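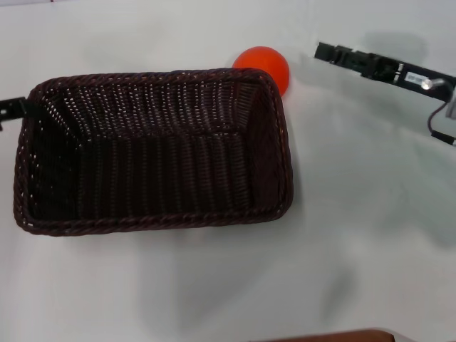 4.2 Visual servoing with partial views

The Hidau controller runs in two stages. The overhead view gives a coarse target on the tabletop, and the wrist cameras take over for the final approach. Handover happens when the target estimate from Astex, our tracking module, has stayed within 3 cm for 4 consecutive updates. The planner then stops using the overhead estimate except as a bound on the search region.

Wicker is a poor surface for this. The weave repeats, so feature matches slide along the rim from one strand to the next, and depth on the dark sides is sparse. 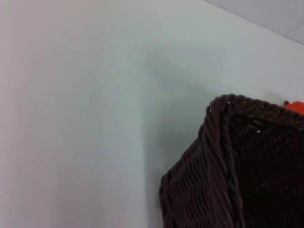
We therefore fit the rim as a single curve and drop matches on the side panels. Color segmentation of the orange target runs separately and is allowed to return a partial outline.

Figure 3. Wrist view under motion blur. Only a thin part of the red-orange object is visible, at the lower edge.
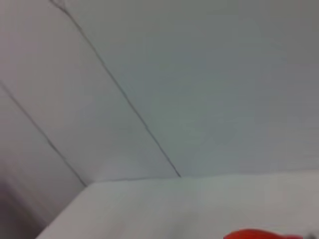
Temba comments that a blurred input should be thrown out before it reaches the tracker at all. We tried this. Over 1685 logged approaches, discarding blurred inputs left the tracker without an update for too long during fast wrist rotation, and the planner fell back to the overhead estimate. Keeping them at reduced weight worked better. The weight is set from the wrist joint speed and was not tuned per object.

Comments

Wandov: Is the 60 ms timeout applied before or after handover?

rk_servo: Same problem with rattan trays on our side. Fitting the rim helped.

Related items
Calibrating two wrist cameras against one overhead view
Hidau planner notes, July 2019
Astex: tracking with partial outlines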